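Plolon workshop – chore cell inspection, Wednesday, 7:40 a.m. start
Task under review: cloth folding and wiping on the bench
Form used: Grotlow long form, with comments

Marks: P = pass, F = fail, W = works but needs watching, N = not checked

1. Area and guarding

1.1 Floor tape in place on all open sides – P
1.2 Emergency stop by the door – P
Comment: Stops the arm within one palm press. Reset key was left in the panel again. It belongs on the hook.
1.3 Emergency stop on the pendant – P
1.4 Light curtain, front side – W
Comment: Trips for a hand, did not trip for a broom handle on the first try. Cleaned the lenses and it tripped on the next three. Recheck in May with the rest of the Kuhlmann units.
1.5 Cables off the walkway – F
Comment: The power lead crosses where people stand to swap out laundry. Needs a ramp or a new route before the next run.

2. Arm and gripper

2.1 Mounting bolts marked and tight – P
2.2 Speed limit active when the gate is open – P
2.3 Grip force limit set for fabric – P
Comment: Setting was right, but it goes back to the metal parts setting after a restart. Whoever powers up has to check it. Please put this on the startup card.
2.4 Finger coverings – W
Comment: Check for frayed edges and threads before every shift. A loose flap can get caught in a towel hem and pull the whole pile. Trim threads with the power off. Replace the covering if it has moved or opened up.
2.5 Fingertip pads seated – P
Comment: Pads pick up lint. Tape roller works better than a brush.
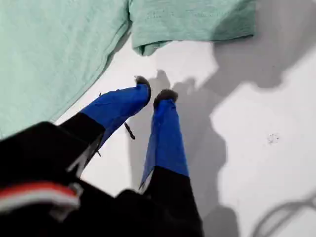
2.6 Small loose items near the fingers – W
Comment: Add a look between the fingers to the start of each run. Pins, wire ends and the like should be out before any cloth goes down. The arm does not know the difference between a fold and something stuck in a fold, and people fold these by hand afterward.

3. The work itself

3.1 Picks up one cloth at a time – W
Comment: The Emonlow log for this stretch has 887 pick attempts. 641 were clean single picks. The rest were doubles, misses or drops. Good enough for a supervised bench. Not good enough to leave alone over lunch.
3.2 Folds in half, edges lined up – W
Comment: 93 folds checked by hand, 89 accepted. Our standard for a shop cloth is loose. At home I think people would redo more of them, especially bath towels.
3.3 Wipes a flat surface – P
Comment: Fine on a bare bench. It goes over a dry crumb and leaves it there about as often as not, so a person still finishes the corners.
3.4 Stops when cloth is snagged – F
Comment: Kept pulling for two seconds after the hem was clamped at the bench edge. Force limit held and nothing tore, but it should stop sooner. Repeat this test after the software change.
3.5 Handles wet cloth – N
Comment: Drip tray not here yet.

4. People

4.1 Everyone on shift has signed the card – F
Comment: Two missing. They can load and unload with the arm powered down, nothing more.
4.2 Sleeves, lanyards and long hair kept back – P

General comment

I was asked whether this cell can take over the cloth work. For now it can do a part of it with someone standing there. It is slower than a person and it needs its fingers looked after, which takes time that is not in the plan – ten minutes a shift at least. The bench wiping is closer to ready than the folding.

Result: supervised use only. Items 1.5, 3.4 and 4.1 to be closed before the next run. Copy to the Plolon binder by the door.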